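Real Estate Markets, Week 5: Why Housing Supply Is Slow
Notes to go with Wednesday's lecture. Read before section, please, and not during it.

1. Where we left off

Last week we drew a supply curve that sloped politely upward. Price rises, builders build, everyone goes home. This week we look at how long "builders build" takes, and why the curve for next month is close to a vertical line.

The housing on sale today was mostly built years ago. In the short run, extra demand has nowhere to go except into price, or into somebody's spare bedroom. Economists call the second one delayed household formation. Parents have other names for it.

2. The Skivley case

Skivley is the town we will use all term. It has 1,452 homes, one main road, and a planning office that closes for lunch. When the Flamalport plant opened on the edge of town, it hired 400 people over a single summer. In that same period the town gained no new homes at all. Rents moved first, asking prices a few months later, and letters to the newspaper well ahead of both.

The first builder to respond was Skovgate, with a plan for 200 houses on the Sandoval tract. After two hearings and a long argument over drainage, 135 were approved. Rosalba Carbone's reading (in the packet, with my coffee ring on page 3) covers the hearings in more detail than you may want. Read it anyway.

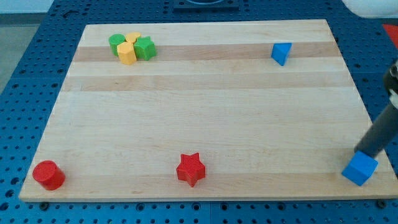

Density is the part of the Skivley story that students most often get wrong on the midterm. A lot has a fixed area, but the number of households on it depends on what the zoning code permits and what the builder can sell. Think of the Sandoval tract as a wooden board and the houses as little plastic blocks. Push the blocks tightly together in one corner and most of the board is still free, for more blocks or for a park. Spread the same blocks out evenly and you have a subdivision with large lawns and no room for anybody else. The land bill is the same in both cases, so land cost per home depends on how many homes share it.

3. Terms you should be able to define

Lag: the time between a price signal and a finished home.
Entitlement: legal permission to build. Often slower than the building.
Absorption rate: homes sold per month in a given market.
Filtering: older homes passing to lower-income buyers as new ones open up. Works better in textbooks.

4. For section

Fiifi Appiah will run both sections this week. Bring a one-page answer to the following: if Skovgate had won approval for its full plan, which would have changed sooner, rents or asking prices? Draw the curves and label the axes. An unlabeled axis is a decorative line, and will be graded as one.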